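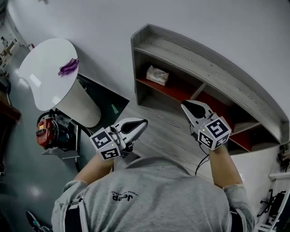 Plerndale Motor Group Communications Office

Home Newsroom Vehicles Service Locations Careers

Plerndale Motor Group Opens Certified Used Vehicle Program to All Locations

PLERNDALE, 19 May 2022 – Plerndale Motor Group announced that its certified used vehicle program, Chambi Certified, is now offered at all 6 of its dealerships. The program was previously limited to the company's main sales center in Plerndale and its branch in Perum.

Under the program, used sedans, hatchbacks and small sport utility vehicles must pass a 138-point inspection before they are placed on sale. The inspection covers the engine, transmission, brakes, steering, suspension, electrical system, tires, glass and interior. A copy of the completed report is given to the buyer before any paperwork is signed.

To qualify, a vehicle must have fewer than 70,000 miles on the odometer and a clean title. Vehicles with flood damage or structural repairs are not eligible. Each vehicle must also have 2 working keys, and any open safety recall must be completed before delivery.

"Buyers of used vehicles have asked for clear information about condition and service history," the company said in a statement. "The same inspection form will now be used at every location, and the same standard will apply to every vehicle that carries the certified label."

Chambi Certified vehicles include a limited powertrain warranty beginning on the date of sale. Covered repairs may be carried out at any Plerndale Motor Group service department – customers are not required to return to the dealership where the vehicle was purchased. Normal wear items, such as brake pads, wiper blades and tires, are not covered. Full terms are printed in the warranty booklet supplied with each vehicle.

The expansion includes an online search page that allows shoppers to sort certified vehicles by mileage, transmission type, fuel economy and color. Inspection reports may be opened from each listing. Shoppers may ask for a vehicle to be moved to a closer location for a test drive, subject to availability.

The company expects some 70 certified vehicles to be in stock across the group by the end of May. Additional vehicles will be listed as inspections are completed.

Owners who wish to sell or trade a vehicle may request a written offer at any location. Service records are helpful but are not required. Vehicles that do not meet the certified standard may still be accepted in trade and will be sold separately, without the certified label.

Financing for certified vehicles is available to qualified buyers through Tostura Auto Finance. Rates and terms depend on credit approval, the age of the vehicle and the length of the loan.

About Plerndale Motor Group
Plerndale Motor Group sells and services new and used passenger vehicles. Its dealerships provide sales, financing, parts, scheduled maintenance and collision repair.

Media inquiries may be sent to the Communications Office through the contact form in the Newsroom.

Last updated: May 2022

Contact Us | Privacy | Copyright Plerndale Motor Group. All rights reserved. | Back to top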